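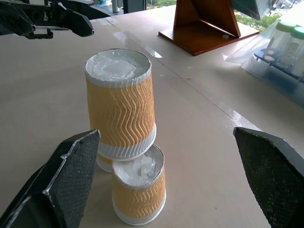 Cup pyramid task: keep or drop episodes where the idle arm moves?

Tags: bimanual, teleoperation, data-cleaning, imitation-learning

Asked by Tariq Khattak in October, viewed 723 times

I am collecting demonstrations for a two-arm setup at Tremcombe. The task is three paper cups, upside down on the table, stacked as a pyramid: two at the base, one on top. One head camera, one camera per wrist. Operators drive both arms by teleoperation.
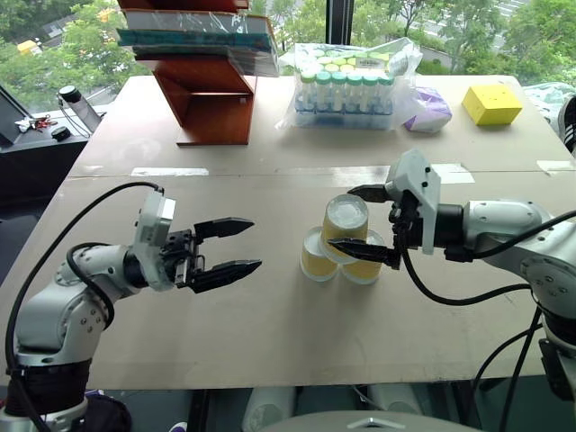

Top cup on the base pair, right arm, head view.

So far I have 1,483 episodes. In most of them a single arm places the top cup and the other one is parked with the gripper open. The operators do not park it the same way. Some hold it still over the table. Some drift it toward the stack while they concentrate on the working arm, then pull it back at the end.

The policy has learned the drift. In evaluation the idle arm wanders in during the last placement and knocked the stack over in 9 of 17 trials. The working arm is fine.

Things I have tried:
Masking the loss on the idle arm's joints. It stops imitating the drift, but then the arm does whatever it likes.
Lowering the action chunk length. No visible change.
Training only on episodes from one operator. Better, but that set is too small and the grasps get worse.

Do I throw out the drifting episodes, relabel them, or collect again? Clutter at the back of the table stays where it is in all episodes, in case that matters.

3 answers

Answer by Fadwa Zerouali (accepted)

Relabel first. It costs an afternoon and you keep the grasps.

For each episode, find the segments where one arm's gripper command is constant at open and that arm is not approaching a cup. Over those segments, overwrite the action with a hold at the pose it had when the segment began. Leave the observations alone. You will get a mismatch between the recorded joint state and the relabeled action. For small drift this is harmless, and it even teaches the arm to go back to its hold pose. For large drift it is a problem. Set a threshold on end effector displacement and drop the episodes above it.

Do not detect idle segments by joint velocity alone. Slow approaches to a cup look the same as drift, and you will freeze an arm that was about to grasp.
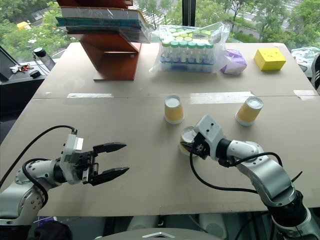
For anything you record from now on, fix one park pose per arm and bind it to a pedal or key, so the operator sends the arm there in one motion and the leader on that side is ignored until it is released. We did this on the Troklow rig and the idle arm stopped being a topic. Vary where the cups start and which arm does the last placement, otherwise the policy will learn that one side never works.

Also check your wrist cameras. If the idle wrist view has the stack in it only when the arm has drifted, the model can read task progress from that view. Dropping the idle wrist image at random during training helped us a little.

Comment by Tariq Khattak: Threshold plus relabel is running now. The mismatch is small in nearly all of them. I had been using velocity, which explains some frozen arms.

Answer by Chaudhry

Are both arms on the same clock? We had something like this and it was a timestamp offset between left and right. Plot both before you change the data.

Comment by Tariq Khattak: Checked, same clock.

Answer by Zelletti

Just collect more. Around 1,483 is low for two arms imo.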